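Lullgate Robotics Software Group
Home People Software Gallery Publications Contact

Gallery: Planning and Perception in Simulated Rooms

Page last revised Sunday, January 17, 2021

The Lullgate Robotics Software Group develops control, perception and planning software for two-armed mobile robots working indoors. Much of this work is carried out in simulation before any program is permitted to run on hardware. The gallery is intended for visitors, prospective students and partner institutions who wish to see the kind of setting in which the software is exercised.

The rooms are produced by Giva, the group's scene generator. Giva takes a floor plan and a store of furniture, and assigns wall, floor and surface finishes independently of one another. The results are seldom to a decorator's taste. A perception module that has met only plain walls tends to perform poorly when it is given a patterned one, and the generator is therefore set to vary finishes widely. The current release holds 237 room layouts, of which 70 are reserved for evaluation and are not used in training.

Camera views are rendered from the robot's own position, so that its arms and part of its body may enter the view. The planning software, Biria, receives the same view together with the joint positions of both arms. It is required to keep track of which parts of the picture belong to the robot and which belong to the room.
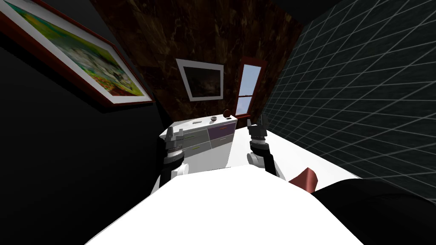 Storage furniture receives particular attention in the present phase of the project. A cabinet with several drawers presents the planner with a choice of handles, and small objects resting on the top restrict the paths along which an arm may approach. Biria first proposes a standing position for the base, then a pair of arm postures, and only then a path for each gripper. Where no safe path is found, the base position is revised and the process begins again.

Drawer fronts are rendered in differing colours within a single piece of furniture. Earlier versions of the perception module relied too heavily on colour when separating one drawer from the next — a weakness identified by Gebhard Eder during the review held in July. The module now gives greater weight to edges and handle positions.

Framed pictures and windows are included for a similar reason. Both present a flat rectangle with a border, and the module must not report either as a door or a drawer. Errors of this type are logged separately by Ruchti, the group's test runner, which repeats each evaluation room under 12 lighting settings and stores the planner's decisions alongside the rendered views.

Use of gallery material

Material on this page may be reproduced for teaching purposes provided that the group is acknowledged. Requests for higher-resolution renders, or for access to the evaluation layouts, should be addressed in writing to Uldis Koppel, who maintains the Giva archive. Applicants should state the layout number, where known, and the intended use.

Related pages
Giva release notes
Biria: planner interface
Ruchti: reading the error logs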